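Two-arm tabletop build keeps missing small bricks - calibration or fingers?
Posted in Home and Shop Robotics

Redia
Two small arms on one white table in our shared workshop, sorting toy building bricks into a shallow tray. Printed fingers, one little camera at the wrist. I've trained on 300 demos and it still closes beside the brick almost as often as on it. The kit forum says record 3,000 and it'll sort itself out. I don't buy it. Has anyone fixed this without spending all of August on it?

Flesto
More data fixes everything! Mine got way better after I added a bunch. Also check your USB cable.

Hannelore Rieger
I'd be suspicious of that 3,000 too. People quote it and never say what they measured. Run 60 grasps with the policy switched off, just driving to taught points. If it still lands to one side, you have a mount or a backlash problem and no number of demos is going to cure it. Mine was off by 2 mm from a loose wrist screw.

Then look at what the wrist camera gets to see. Wide fingers hide a lot right at the tips, which is where you need the view most. Odd shapes are worse than plain bricks - a round cap on a narrow stem can sit half behind one finger, and the model has to guess at the rest. I'd start with those pieces well before the fingers close on them, and keep the other arm's jaws parked until the first arm is reliable.

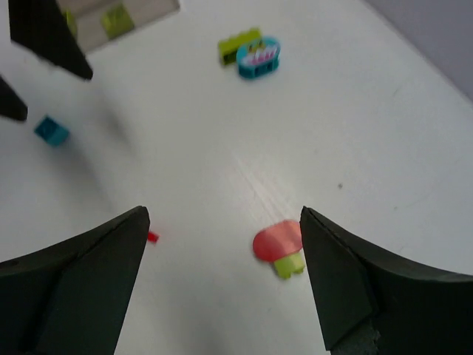 Only after that would I record more, and I'd do it in small batches so you can tell whether any of it helped.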